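Fixing a wobbly table without buying a thing

I put up with a rocking kitchen table for most of a year before I got down on the floor with a flashlight, and it took me ten minutes to sort out. So before you go shopping, try this!

Start with the bolts. Turn the table on its side on an old blanket and snug up every one with the right size wrench – not pliers, they chew up the corners. Wood shrinks in a dry winter and the bolts loosen on their own. I do ours every July now, plus once after Christmas when the house has been full of people leaning on things.

If it still rocks, check the floor. Slide the table a couple of feet over and try again. Our kitchen slopes toward the back door (old house, don't ask) and the same table is rock steady in the dining room.

For a short leg, cardboard beats a folded napkin every time. Cut a piece a bit smaller than the foot, stack it until the wobble stops, then glue the layers and leave them under a heavy book overnight. My neighbor Muthoni swears by cork, and she may be right if you mop a lot, as cardboard goes to mush when it gets damp.
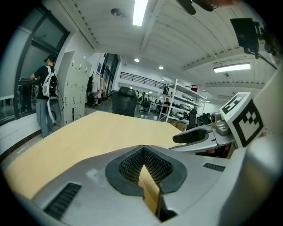 Pale tabletop and a flat tan piece, cardboard by the look of it.

While the table is over, feel the bottoms of the feet for rough spots. A few strokes with 200 grit paper will take care of splinters, and then stick on felt pads if you have a wood floor. Wipe off the dust first or they'll be gone by the weekend – mine ended up stuck to the dog.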